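Home Diary Archive About

Thursday, late

Feet dead. Ten hours at the Illside hall and the line never got shorter. Capucine on badges, me on the queue, Mathis nowhere till noon (bus). Boss said 100 people before lunch, ha. We had 294 by closing. Lost my good pen. Ate a cereal bar standing up, that was dinner realy.
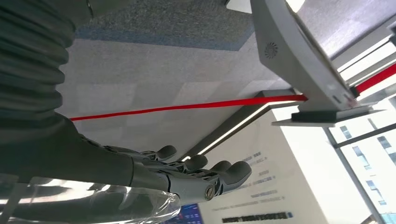 Queue layout is my job again tomorrow so must think. Too many turns near the door, people just duck under. Lorraine wants the long red belt run straighter, and I want it kept well back from the white thing with the little round speaker grille. Told Ekow, he nodded, will forget. Also need tape, more water, flat shoes!! Alarm at 6? no, earlier. Havent even called Mom back. Bed.

Recent entries
Packing for Illside
Nesma's soup, second try
Rain all of May
The Marchal bus again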